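Frequently Asked Questions: Returns and Spare Parts
Vikmont Customer Services
Last revised May 2, 2018

How long do I have to return an item?
Goods bought from Vikmont may be returned within three weeks of delivery. Items from the Stelta range carry a longer period, which is printed on the delivery note.

Do I need the original packaging?
The original box is preferred but not required. Any clean, sturdy carton will be accepted, provided that the return slip is placed inside - not taped to the outside.

Where are returns handled?
All parcels should be sent to our Brukora depot. Customers cannot hand in goods at the depot in person. 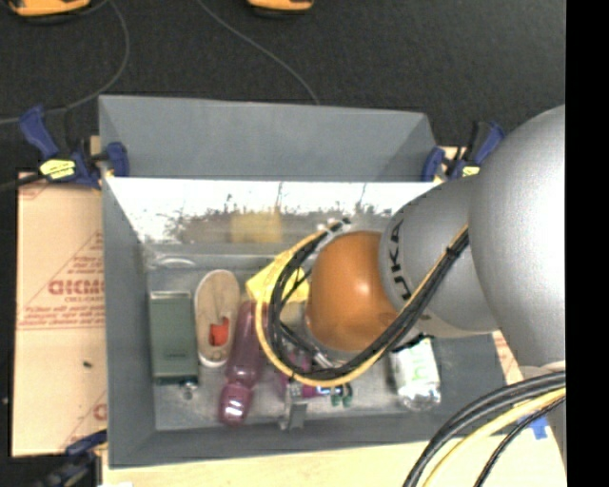
Grey bin and KUKA arm.

When will I receive my refund?
Refunds are made to the original method of payment once the item has been checked. Orders above £600 are approved separately by Lilibeth Barredo, Head of Accounts, and may take two further working days.

Can I order a spare part for a discontinued product?
In many cases, yes. The spare parts list currently holds 549 entries, including hinges, handles and shelf pins. Please quote the product code when writing to us. Parts ordered in April for the Shi cabinet are being sent out in order of request.

How do I make a complaint?
Complaints should be made in writing to Anselmo Queiroz, Customer Relations Manager, quoting the order number.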